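News > Clubs > Lindcombe Robotics Club

Lindcombe students are teaching a pair of robot arms to cook (sort of)

Lindcombe Robotics Club opens its doors in November for the first public run of Project Unuvach

LINDCOMBE - I've been helping out with the student robotics club here for a while now, and I don't think I've ever been this excited to write one of these announcements! This November our students will show Project Unuvach to the public for the first time, and everybody in town is invited to come watch two robot arms try to get through a pretend dinner.

The project started last spring, when Ha-rang Cho, our student team lead, asked if a robot could learn kitchen chores by copying a person. We said we'd find out. The team spent the summer steering the arms by hand through small jobs, over and over, and saving every run. They're up to 3,000 saved runs now, and the software that learns from them (the students named it Hyun, and wrote most of it themselves) is picking up the simpler jobs pretty well. Pots go best. Anything with a lid is still a fight, and I've seen grown-up visitors hold their breath over it.

"I thought the coding would be the hard part," says Ha-rang. "Most of my time goes into putting the toys back where they were and starting over. I'm weirdly good at it now."

Our faculty adviser, Kyung-hwa Ban, keeps the team on a tight schedule and a tighter budget, and she'd like me to mention that every student in the club gets time at the controls, first-years too. "If you came to club, you drive," is how she puts it.

We couldn't have done it without Prindance, the local machine shop that gave us a $200 grant for play kitchen pieces and let the students use its workbenches after hours. Thank you, Prindance! The toys have taken a beating and we've already been back for more wood glue.

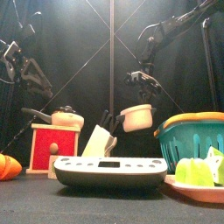

One of Project Unuvach's two arms holds up a toy pot over the practice kitchen. Photo: Lindcombe Robotics Club

At the open house the team will run the pot job 20 times in front of the crowd and post the score on the wall, good or bad. After that, visitors can sign up for a turn at the controls (kids too, as long as a grown-up comes along). We have seats for 100 people, so please reserve ahead if you're bringing a class or a big family. Admission is free. Doors open at 6:30 p.m., and the first run starts at 7.

To save seats or set up a visit for your school, ask for Kyung-hwa Ban at the Lindcombe Robotics Club desk. New members can join any time during the school year, and you don't need to know any coding to start.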